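Filell 200 – Cloth Picking Station
Iverix / Products / Textile handling

The Filell 200 takes single pieces of cloth from a table and passes them to the folding line. It is made for laundries and textile sorting rooms where people stand many hours at the same table.

Maximum piece weight: 492 g
Table height: adjustable
Control: Vultangate panel, with foot stop
Order no.: 1773

What changes for your staff

The station does not replace the sorting table. One person stays with it, checks for stains and decides which pieces go back to wash. The bending and pulling becomes less. At our first customer the team of 27 now changes places every two hours, and they made this plan themselves.

"In January I did not trust it," says Kiri Ruawai, shift leader. "Now I am asked who may have it in the morning."

Please speak with your team before the installation. We offer a training day at your site, and the Samuel handbook is included in the price.
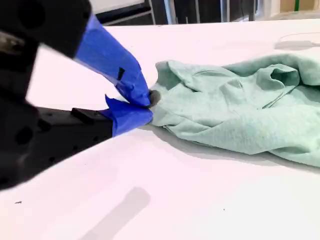 Reading time: 1 minute

Two fingers wrapped in blue tape hold the pale green cloth by a small corner. Spare fingers are sold in pairs. For a trial with your own textiles, please write to our sales office.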